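Notebook entry, teleoperation bench, Tistoden
Sep 30, 2026
Entered by: Arlo Park
Read and countersigned: Tõnu Toom

## Purpose of the session

To continue the recording of hand-guided and remote-controlled demonstrations for the block task on the Asta arm, following the changes agreed at the August review. The instruction given to the operator remains as before: pick up the named alphabet block and place it in the open part of the table, letter side up. The written form of the task is held in the Vanidell task folder and was not altered today.

A secondary purpose was to settle whether the slower leader-arm setting should be kept. Dr Ostermann's note of last month asked for a decision by the end of the quarter, and this entry is intended to serve as the record of it.

## Preparation

Arm powered up and homed at the start of the morning. First homing attempt stopped short at the wrist joint with a position fault. Cable at the third joint found to be pulling when the wrist was turned fully outward; clip moved along by one hole and the fault did not return. This is the same clip that was moved in August, and it should be replaced with a longer one. Added to the parts list.

Finger mounting screws checked by hand before any recording. One on the left finger took a further quarter turn. The others were firm.

Leader arm calibrated against the follower in the usual three poses. The gripper opening on the leader read slightly wide at the closed position, so that a fully squeezed handle left the follower's fingers a little apart. Recalibrated, and checked by closing on a folded sheet of paper, which was then held without slipping.

Camera exposure left on automatic. T.T. has asked for it to be fixed during a later session. I would prefer to do this once the blind has been fitted, and have recorded the disagreement here so that it is not lost.

## Session A: hand-guided

Eight demonstrations planned, arm in free-drive, operator A.P.

Guiding by hand remains the quickest means of showing the approach, and the least satisfactory means of showing the grasp. The operator must hold the forearm with one hand and work the gripper button with the other, and the arm tends to lift by a small amount at the moment the button is pressed. In the third demonstration this was enough for the fingers to close above the block. The attempt was kept in the folder and marked as a failure, in line with the labelling rules.

The operator's sleeve came into the wrist view in two of the recordings. Both were discarded and repeated. Colleagues are reminded that sleeves are to be rolled or pinned before free-drive work, and that the reminder on the cabinet door applies to senior staff also.

Remaining recordings accepted on first viewing. Motion on the approach is smooth. Motion on the retreat is hurried, particularly in the later ones, and I attribute this to tiredness in the arm (mine). It would be sensible to change operators halfway through a hand-guided set.

## Session B: remote control

Twenty demonstrations planned with the leader arm, operator T.T., eighteen accepted.

The two rejected recordings have separate causes. In the first, the link between leader and follower dropped for a moment during the descent and the follower held its position, as it is meant to, then caught up too abruptly when the link came back. No contact was made with the table. In the second, the operator picked up the wrong letter. The motion itself was good and T.T. asked whether the recording could be kept under a corrected instruction. We agreed that it could not, for the present, as the rules do not provide for changing the instruction after the fact. The question is to be put to Dr Ostermann.

The slower setting was used for the first half of the set and the standard setting for the second. Findings as follows.

- Slower setting: fewer corrections close to the block, and the fingers come down more nearly square to it. Each demonstration takes noticeably longer. The operator reported that the long travel across the table is tedious and that attention wanders during it.
- Standard setting: travel is comfortable, but the last part of the descent shows small side-to-side corrections in most recordings. These will be learned along with everything else if they are left in.

Blocks standing close together are still the chief difficulty. Where two faces touch, the finger has no room to enter, and the operator is obliged to nudge the group apart before grasping. T.T. did this neatly with the outer side of the left finger. It should be decided whether nudging is part of the task. If it is, it must be shown often and in a consistent manner; if it is not, the blocks must be set out with a gap at the start of each recording. My own view is that it should be included.

## Wrist view

The view from the wrist camera was examined with the fingers low over the table and the blocks off to the upper left. The following points were noted.
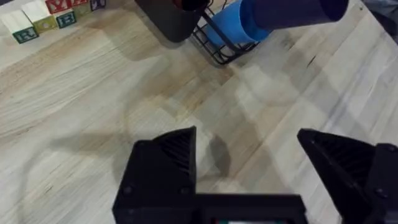
*Fig. 1. Wrist camera, gripper open and empty; letter blocks at upper left, wire basket beyond.*

1. The right half of the table is washed out in broad patches. A pale block set down in that area may well be hard to make out. Until the blind is fitted, starting positions are to be kept to the left half.
2. The gripper throws its own shadow on the wood to the left of the left finger. It is soft at the edges, but it should be borne in mind when any simple colour test is used to find the blocks.
3. Both fingers are within view, the right one only in part. This is acceptable for judging the opening. I would not wish to lose more of it, and the camera bracket is not to be tilted further without agreement.
4. The "R" and the "Y" can be read plainly. The block that appears to be "N" is doubtful at this distance and angle, and the operator should not rely on this view alone when that letter is called for.

The dark container and the wire basket, with the blue and purple cylinder lying across it, are to remain on the table for this series. They are not named in any instruction. Their positions may be changed between sets but not within one.

## Decision on speed

Agreed between A.P. and T.T.: the standard setting is to be used for travel and the slower setting for the descent and grasp, switched by the foot pedal. The pedal input exists on the leader base but has not been wired. Until it has, all remote-controlled recordings are to be made at the slower setting, and operators are to change over more often.

## Outstanding

- Longer cable clip, third joint (A.P.)
- Foot pedal wiring and a short test without blocks (T.T.)
- Blind for the window side; price requested
- Ruling on corrected instructions, from Dr Ostermann
- Ruling on nudging, to be added to the Vanidell task sheet once made
- Cause of the dropped link. Log copied to the session folder and not yet read

Recordings backed up to the Tistoden store before shutdown. Arm parked, brakes on, leader arm covered.

Note added by T.T.: I agree with the above except on the exposure, where I should like a fixed value to be tried for one short set before the blind arrives, so that there is something to compare it with.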